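Zostent Publishes Setup and Upkeep Guide for Its Microwave Door Test Cell

TREMASSTEAD, 2020-09-20 - Zostent today released the full setup and maintenance guide for its microwave door cell, a one-arm test station that opens and closes the doors of countertop ovens for the appliance maker Bucur. The guide is free to download and comes with the simulation model that Zostent technicians use before they touch the real machine.

The cell has been installed at Bucur's test building in Zerkatholm since June. It consists of a seven-axis arm with a two-finger gripper, bolted to a table, and a microwave oven set down beside it. The arm pulls the door by its handle, lets go, closes the door and starts over. A door that needs more force than the limit set in the program stops the run.

The guide has 40 pages. Half of them cover the first installation, and the rest deal with routine care, gripper finger replacement and recovery after a stop.

"Most of our support calls came down to the same thing," said Gemechu Abera, service lead at Zostent. "Somebody swapped the oven, put it back a little to one side and ran the old program. The gripper went for a handle that had moved. We wrote the first chapter for that person."

According to the guide, every change of oven begins in the simulation. The technician measures the new unit, enters its width, depth and height along with the distance from the arm's base plate to the nearest side of the housing, and runs the arm to its start pose. The pose should leave the fingers pointing down and clear of the oven on all sides. If the model shows contact, the start pose is raised and the check is repeated.

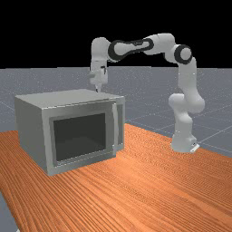

Does the oven have to be bolted to the table? The guide advises against it, and calls for rubber feet and two side stops instead, so that a badly stuck door slides the oven and trips the force limit before anything bends.

Once the model runs clean, the program is loaded to the arm and run at reduced speed with the oven unplugged. The technician stands at the stop button for the first 18 door cycles. After that the cell may run at normal speed, with the guard closed.

Routine care is divided by shift, week and month. At the start of each shift, the operator wipes the fingers with a dry cloth and looks for nicks in the pads. Once a week, the mounting bolts at the base are checked with a torque wrench and the cable at the wrist is inspected for rubbing. The monthly check compares the arm's actual position with its stored reference at nine marked points on the table. A point that is out of tolerance is measured a second time before any correction is entered.

Finger pads are treated as wearing parts. Zostent's advice is to change both pads together, even when only one looks worn, and to repeat the grip force test afterward. The job can be done with the arm in place. Power must be off and locked out, and the arm should be parked in its service pose, which is saved in the program under that name.

The chapter on stops lists the faults in the order they occurred most often at Zerkatholm. Force limit trips come first, followed by lost grip on the handle and then by communication errors between the arm controller and the cell computer. Each entry gives the message shown to the operator, the checks to make and the point at which to call service. Technicians are told not to raise the force limit to clear a trip.

During the acceptance run in June, the cell completed 2,616 door cycles on one oven. The run was paused once, for a pad change that took around half an hour.

"We kept notes on that pad change and most of them ended up in the guide," Abera said. "The original instructions had you taking off a cover that can stay on."

The guide and the simulation model are available now from the Zostent support page. Existing customers do not need a new license to use the model. A printed copy is shipped with each new cell.

About Zostent

Zostent builds and services small robot cells for appliance testing. The company has its offices and workshop in Tremasstead.

Press contact: Zostent Press Office, Tremasstead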